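## Chapter 3: Sharing Out What We Have

Long before any of us heard the word "fraction," we were already dividing things up, usually at a kitchen table, and usually with a brother or sister watching very closely indeed! This chapter goes back to that table. We'll begin with sets of objects that differ in color or length, and ask what a "fair share" of them might mean. 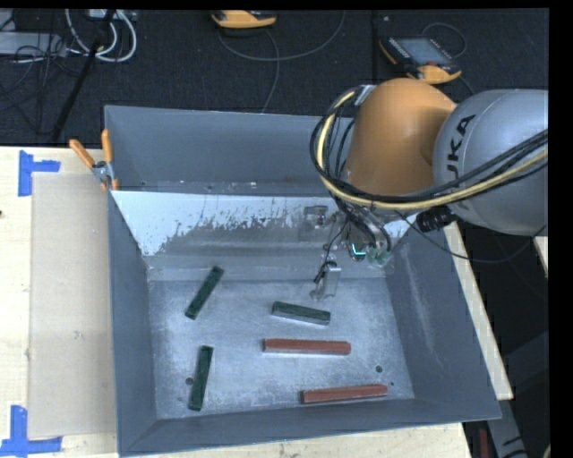
Iresha Mollah wrote to us after the first edition that her pupils in Cullari never agreed on this, and that half of them wanted equal numbers while the rest wanted equal lengths. We were delighted by her letter (and have borrowed from it freely in Section 3.2).

Keep both ideas in mind as you read on. To warm up, try sharing 16 plums among 3 friends, and write down what you'd do with the one left over.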